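Six Months with the Gutaddale Wipe-Clean Tablecloth

I have gone through more tablecloths than I care to admit. My mother ironed hers, bless her, and kept them folded over a rail in the hall closet. I lasted one winter doing that before I gave up and started looking for something I could wipe down after breakfast and leave where it was.

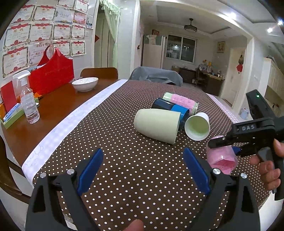 The Gutaddale came to me by way of my brother-in-law, Lyle Escobedo, who had bought two and only needed one (he measures nothing, ever). I paid him back in tamales, so I can't say I shopped around for the best price, but he tells me it was $18 on sale in June, and I'd have paid a bit more and not complained.

Mine is the long size, 248 centimeters, and please do measure your table before you order. The package gives everything in metric, and I stood in the kitchen with my old sewing tape doing the arithmetic twice over. There is a 200 as well, which would suit a table for four. Ours seats eight if everybody likes each other, and the long one gives me a decent drop at both ends.

Now, the wiping. Coffee, spaghetti sauce and grape juice all come up with a damp rag and a drop of dish soap. Turmeric does not. I made a big pot of curry for my daughter's birthday and there is still a faint yellow thumbprint near my chair, even after baking soda and a sunny afternoon on the line. I've made my peace with it - I put the butter dish there.

It did arrive with creases, and deep ones. The leaflet says to let them drop out by themselves, and after roughly 5 days most of them had. I got impatient with the last one and went over it with a hair dryer on low, which worked fine, though I kept the thing moving the whole time. There was a bit of a smell too when I first opened it, like a new shower curtain. A night on the porch took care of that.

Before this I had a Flarkach, which was thicker and felt nicer under your arms, but it cracked along the fold lines before the second year was out. My neighbor swears by her Bezerra, and it is a lovely soft thing, only it has to go in the wash every time somebody drips gravy. With grandchildren over every Monday I'd be running the machine all week.

My one real grumble is the slipping. On a polished table it creeps toward whoever leans on it most, and I ended up buying a set of Clultden clips to hold it at the ends. They do the job, but I wish something like that came in the package.

Four stars from me. I've already asked Lyle to keep an eye out for the next sale, as I'd like a second one for the porch table before the weather warms up.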